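Going through the paper pile
2025-05-31

I finally sorted the household papers this week. The Stornix folder alone had 330 sheets in it, mostly old phone bills, and I kept 77.

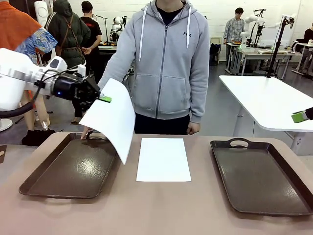

Tax papers stay for seven years in my house. Everything else gets one look. I use two trays for this, brown ones with raised rims like these, one for keep and one for shred. Warranties go in keep only if I still own the thing. The Plultico heater is gone, so its booklet went too.

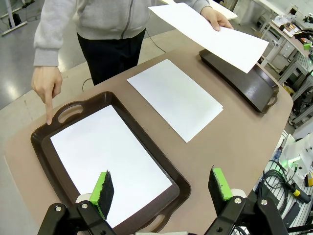

What I got rid of

Bank statements I can get online, and every manual for the Butt mower except the parts list. The shredder jammed twice on staples.
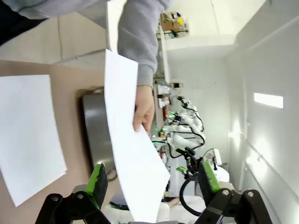 I still have the medical bills to do. Those are in a box in the hall closet and I'll probably leave them until October.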